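**Ticket 1610: Sorting table, toys do not go in the holes**
Site: Skurwood playroom
Opened by: Jirayu Petchrat
Status: open, waiting for parts

**Problem**
The three coloured boxes (yellow, blue, pink) slide on the green cloth when something pushes at a hole. Also the bigger balls get stuck in the hole of the blue box. The tray beside them is too full, so the small toys go to the bottom and are hard to find.

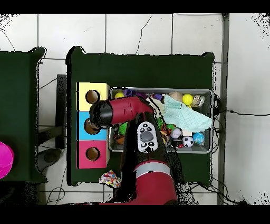
I measured the table top and the free width is 600 mm, so there is not much room to move the boxes farther from the tray. I pressed the cloth flat in the morning, but the edges curled again before lunch. The cardboard of the boxes is still in good shape.

**Tried so far**
- Double-sided tape from Navero under the pink box. It held for almost 10 minutes, then the cloth lifted together with the tape.
- Turned the cloth over. No change.
- Asked Hinum if they sell the same boxes with a wider hole. They do not, but they can cut new fronts.

**Tray contents**
I would like to keep the soccer ball, the wooden blocks and the cloths, as they are different to handle and everybody asks for them. The spiky balls can go to a second tray, if we find one with the same rim. 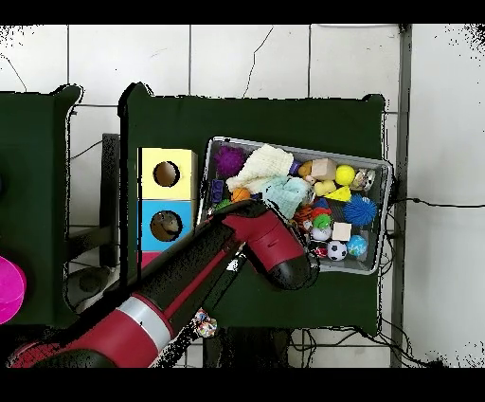 Please do not throw away anything before I have checked the list from Gebru, some toys are theirs and must go back in September.

**Next steps**
1. Order 2 new fronts from Hinum (blue and pink).
2. Clamp the cloth under the table edge.
3. Test again with the biggest ball first.

I will update the ticket when the fronts arrive.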